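Le bras, la verrerie et nous
Par Marianna Baran

On m'avait prédit que je détesterais. Sept mois après l'arrivée du bras chez Kelport, je suis devenue celle qui en parle à table – mes enfants n'en peuvent plus.
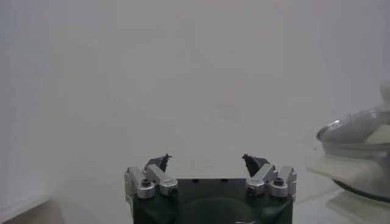 En mars, l'atelier de conditionnement vivait encore au rythme des poignets. Les miens, ceux d'Orysia Ostapchuk, ceux des intérimaires qui tenaient trois semaines. Soulever, tourner, reposer, 895 fois par équipe. Le robot a pris cette part-là, et je la lui laisse avec joie !

Ce qui me passionne, c'est le reste. Mizanur Majumder, dix-neuf ans de quai, règle maintenant la force de serrage et rédige les consignes que tout le monde suit. Orysia contrôle le verre à la lumière, un métier qu'elle exerçait déjà entre deux cartons, sans que la fiche de paie le sache. Depuis, elle le sait : 65 euros de plus par mois. C'est peu, il faudra en reparler.

Je n'oublie pas les deux postes d'intérim non renouvelés. Une machine pareille se négocie avant la livraison, avec des heures de formation écrites noir sur blanc. Nous en avons obtenu 145 pour l'équipe, et j'en voudrais le double.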